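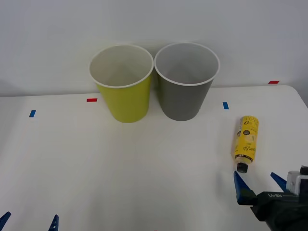 Automation desk > Threads > Equipment budgets

Bench cell purchasing: what we asked for and what we struck out

Last updated: August 1, 2023

1/ Planning notes for a two-arm bench cell, written up for anyone putting a similar request through a small organisation. Naomi Rotich asked me to post them so that she can stop forwarding my emails. Prices are ours, excluding VAT, and will not match yours.

2/ The requirement, as signed off: two arms at one table, parallel grippers, one fixed camera, light objects only. Paper cups, tubes, small bottles. Nothing in the request needs more than modest payload, and payload is where quotes climb fastest.

3/ Start with the objects. Hamisi Mosoti wanted to start with the arms and work back. We lost most of a month that way. Write the object list, weigh everything on it, measure the widest and narrowest point of each item, then open a catalogue.

4/ Paper cups set the lower limit on grip force. A tube lying on its side sets the finger shape, as the fingers have to close either side of it close to the table. Tapered fingers suit both. Blue fingers on a white table also show up well in the camera view, so we kept the colour.

5/ Spare fingers: we budgeted four sets. Kristine Gatchalian argued for two and a reorder. Lead time on the reorder was 38 days, which settled it.

6/ Table. The first quote from Canoleo had a stainless top. Rejected on glare. We specified a matt white surface against a plain pale wall. Shadows stay soft under even lighting and you can see what is on the table. It was the cheapest line in the quote after the tape.

7/ Rounded corners on the top were not in our spec. They look tidy but take a bit of usable area at the back. If you place things near the far corners, check this before ordering.

8/ Tape. Red and blue, cut short, stuck along the back of the table as position markers, alternating. Wekesa Mohamedi priced a printed mat with a grid. It would have been fine. It also had a minimum order of 80, and we have one table.

9/ Put the tape under consumables, not under fixtures. Fixtures need an asset number here. Yes, somebody did ask.

10/ Arms. Three suppliers quoted: Bimis, Hokton and Canoleo. Hokton's was the lowest headline figure and left out mounting plates, cabling and the gripper adaptor. Once those were added it was second. Always ask for the figure with the arm bolted down and the gripper moving.

11/ The add-ons came to 2,645 on top of the Hokton price. I had allowed nothing for them in the draft. That was my error and it is the main reason for this thread.

12/ Buy both arms in one order if you intend to have two. We were advised to buy one and "see how it goes". A second arm bought later can arrive with a different firmware version and a different connector, and the quote for matching them is never small.

13/ Reach. Draw the table to scale, draw both reach circles, shade the overlap. Anything either arm must pick goes inside its own circle with margin. Anything handed over goes in the shaded part. Natsumi Aoki did ours on squared paper in an afternoon and it found a mounting position we would have got wrong.

14/ Check the back of the table separately. Objects standing near the far edge need the arm almost at full stretch, where stiffness is poorest. Two cups standing side by side are worse again - the finger has to get between them, or come in from the outer side.

15/ Camera. Fixed mount, one unit, one spare cable. We struck out a second camera at draft stage. I would put it back. With a single view, an arm can hide the thing it is reaching for, and small print on a label does not always come out legible.

16/ If your work depends on reading labels, budget for a separate close-up camera and say so in the request. Ours doesn't, so the line stayed out.

17/ Test objects are a real cost line. Cups crush, tubes split, caps crack. Get different outer colours if you can, for instance a lime one and a grey one, so that an instruction can name which cup is meant. Order enough for a year and keep them in a closed box.

18/ Software. Kioko is licensed per arm, not per cell. Read that clause twice. Our draft had one licence in it.

19/ Items we struck out and have not missed: height-adjustable legs, coloured status lamp, branded cover, extended training package. Items we struck out and now want: second camera, spare power supply.

20/ Contingency. Finance accepts a flat percentage without comment. A named list of risks with a price against each took longer to write, but Naomi got it through at the first meeting and none of it was trimmed.

21/ Remaining spend is due in December: the spare power supply, more cups, and the second Kioko licence if the discount still applies. Will add the Bimis service quote to this thread when it arrives. They have had the serial numbers for a fortnight.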